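Right. The washing up rota. A thread, because I promised one in April and then didn't do it
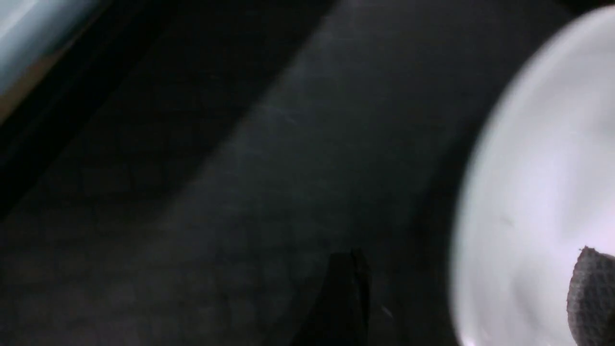 Jovedstead Allotment Society / Kitchen & Teas Team

1/ Posting this for the teas lot but anyone thinking of running a hot drinks hut on a site with one cold tap might get something out of it. Typing on the bus so bear with me

2/ Background. We do teas on open mornings. Hut is the old seed store, backs onto the Vorker Lane fence. One tap outside, no drain inside till last year. Gas ring. A urn that takes forever

3/ *An urn. Anyway

4/ When we opened it was paper cups. Easy. Then people complained (fair) about the bin, which was overflowing by eleven and blowing across the onion beds. So we went to proper crockery and that's where the trouble started

5/ Crockery came from a church hall clearing out its cupboards. 178 pieces for the lot, boxed up in newspaper, most of it white, saucers that fit nothing. Still grateful. Still finding newspaper

6/ Storage first. Do not stack cups more than 4 high on a shelf in a hut that shakes when someone shuts the door. We lost a fair few that way. Put a batten along the front of the shelf, five minute job, should have been done on day one

7/ Mice. Everything gets washed BEFORE it's used as well as after. Sounds mad, takes no time, do it. Lidded boxes for anything that goes near a mouth

8/ Cakes. People bring cakes. Lovely. People bring cakes with no label and then someone asks about nuts and you're stood there like a lemon. Cards and a pen are in the tin by the window. If there's no card it doesn't go out, sorry, even if it's your nan's recipe

9/ Someone asked can we sell jam. Yes if it's labelled properly, ask me first. Chutney same. Eggs no, had that conversation already, not having it again

10/ Money bit. We took 715 pounds over the season so far, before milk and gas. Better than I thought we'd do tbh. It went on the drain, the new felt on the roof and a second hose for the far plots, which still hasn't got a connector that fits

11/ If you have a connector that fits please say. It's the old size. Brass one would be nice

12/ Tea itself. We tried the posh bags, we tried the cheap ones, we're back on the cheap ones. Two urnfuls on a cold morning, one if it's warm. Squash goes faster than you'd expect in June and then not at all

13/ Coffee is the argument that never ends. Instant. It is instant. There was a lovely offer of a Fröhlich filter machine somebody's daughter was chucking out but it needs mains and we haven't got mains. It's still in my shed if anyone wants it

14/ Milk. Oat goes on the left, cow on the right, and the jugs have DIFFERENT HANDLES now so nobody can muddle them. Jugs go back in the cool box between queues. Not on the windowsill. The windowsill is a greenhouse

15/ Washing up then, which is what this was meant to be about

16/ 2 bowls. Hot soapy one, hot clean one. Water comes off the ring, topped up with cold, and you change it when it looks like soup. I know carrying it is a pain. Don't fill the big pan right up, half is plenty, go twice

17/ Gloves are on the hook. They're all lefts at the moment, am sorting it

18/ Order: cups, then spoons, then plates, then anything that had cream on. Scrape into the caddy first. Caddy goes to the compost bays but NOT the bay with the green lid, that one's nearly done and it's going on the pumpkin patch

19/ No bread or cake in the compost at all btw. Rats. It goes home with whoever's on last. Bring a bag

20/ Drying. Air dry if there's time, rack's big enough now for a normal morning. If there's a queue then tea towels, clean ones out of the bag, and used ones go in the bucket straight off. Please don't hang a damp one back up on the nail for the next person

21/ Tea towels get taken home and boiled. Whoever takes them writes it on the board so we're not all looking for them. We started the year with a whole drawer of the things and I would love to know where they live now. Check your boots. Check your dog

22/ Board is also where you write if gas is low. Shake the bottle. If it feels like nothing, it's nothing. Spare is behind the door and only gets changed by someone who's been shown how

23/ Been asked about the rota itself. It's in pairs, one serving one washing, swap halfway. If you can't do your slot find a swap yourself, ring round, don't just message the group at ten at night and hope

24/ Kids are welcome to help with serving cake and putting out chairs. Not the urn, not the ring. Under the counter there's a box of chalks and some very old seed catalogues for cutting up, has kept mine quiet for a good hour

25/ Chairs. Fold them the way they want to fold. If you're having to force it you've got it backwards. We've two with bent legs becuase of this

26/ Weather. If it's blowing, the gazebo stays down. I don't care how nicely it's forecast to brighten up. It went over the Uson Street hedge once and I had to go and ask for it back

27/ End of morning list, it's on the door too
gas off at the bottle
urn emptied, lid left off
shelf batten back up
caddy out
tap off, properly off, it drips
float goes home with the key

28/ Key. There are only so many keys. If you've moved off the site or given up your plot and you've still got one, drop it through the noticeboard slot, no questions

29/ Next open morning is the apple one. Need people for the press and people who can peel. Bring your own knife, ours are useless. Bring apples too obviously, any sort, bruised is fine, mouldy isn't

30/ Also after that we want to have a go at soup through the winter. Leek and potato to start, there's leeks coming out of our ears on the bottom plots. Would need bowls. We haven't got many bowls. If you're clearing a cupboard think of us, no chips please, plain is easiest to match

31/ Someone's replied saying what about a dishwasher. See 13. No mains

32/ Someone else says solar. I would genuinely love to see it. Come to the meeting and bring prices

33/ Forgot to say about sugar. Lumps not loose. Loose gets wet spoons in it and goes like gravel, plus wasps

34/ And wasps: jam jar, bit of squash, paper lid with a hole, hang it well away from the tables. Round the back by the water butt is good

35/ My stop. Rota for the apple morning goes up tonight, names in the replies if you want a slot, say wash or serve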